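Ilville Board Demonstrations – README

Release notes last changed August 20, 2026

Welcome! We're really pleased to be putting these recordings out at last. They grew out of a small question in our lab at Ilville: how much easier does remote control get when the person driving two robot arms can feel for a board full of little blue parts with metal fingers on both sides? Quite a lot easier, as far as we're concerned, and we hope other people have as much fun with the data as we did making it.

What's in it

The set holds 294 demonstrations, split into 3396 short clips. Every demonstration is driven by a person from start to finish, and no learned policy touches the arms at any point. Four people did the driving. Lorenz Bühler wrote the control software, Narayanan Namboodiri planned the sessions and checked the labels, and both of them took turns in the operator's seat as well.

The work is all done at one board. It is white, with raised plates fixed on top and blue plastic pieces that go on or into them, and the two arms come in from either side.
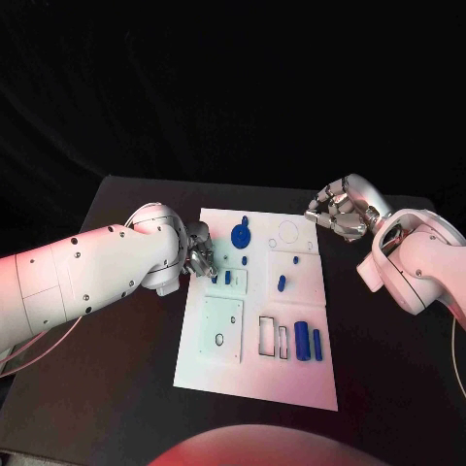
Both hands over the board, with blue pegs and cylinders among the plates.

How the demonstrations were made

The operator wears a pair of Norach gloves and watches the head view on a screen. Finger movements go to the hands, wrist movements go to the arms, and a foot pedal freezes everything when you need to shift in your chair (you will need to, the long sessions are hard on the shoulders). Letting go of the pedal picks the arms up from where they stopped, so a pause never makes them jump.

We asked each driver to work at their own pace and to carry on after a fumble. Please don't throw those stretches away before you've looked at them! A dropped peg followed by a patient second try is some of the most useful material in the set, and Narayanan has marked them all with the word "retry" in the label file.

Drivers also differ in which hand they like to lead with. Some keep one hand curled out of the way and do nearly everything with the other – some swap constantly. We left that alone, and the driver number is stored with each demonstration if you want to sort by it.
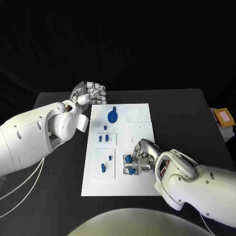

The labels are plain text, one line per clip, giving a start time, an end time, the leading hand and a short phrase for what the operator was trying to do. "Trying" matters there. The phrase is the aim, and whether it came off is stored in a separate column called outcome.

Folders

demos – one folder per demonstration, with the head video and the arm and finger positions
labels – the text files described above
splits – our suggested training and test lists
tools – a viewer, plus the Kotian script that turns everything into a single table

Start with the viewer. It plays the video with the finger positions drawn alongside, and it's a lovely way to get a feel for how people move when they're driving hands that aren't their own.

Known problems

The lighting changes between sessions, in colour as well as strength. If your method is fussy about that, mix sessions when you train.

Clips from May use the older glove settings, and the thumb lags slightly behind the fingers. The test list has 70 demonstrations and none of them are from May.

There is no touch or force data. We would love to add it, and Lorenz already has a branch of the Medik recorder that can store it.

Use and questions

Free for research and teaching. Please name the dataset and its version if you publish. If you find a wrong label, send the demonstration number and the clip time and we'll put it right in the next version.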